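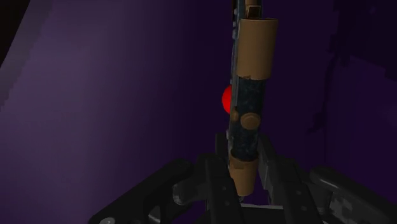
Drekari two-finger gripper: known slip fault

I sell these and I use them, so you get the bad news first. If your Drekari shipped before September, it can lose its grip on tall, round parts. Mine did it after almost 3000 cycles. The jaws were closed, the status said "holding" — and down went the part, right next to my foot!

Zhenhua Xiao at the Sullenstead shop took it apart and found the force setting drops back to default after a brownout. So the fix is firmware 21 (free, from the downloads tab). Update it in the simulator first if you run one, then on the real arm.

Until you've done that, please grip tall stuff nearer the middle and keep your hands out from underneath. And power down before you touch the jaws — I mean it.

Comes with 2 spare finger pads. Fits Nasr and Fatano wrists.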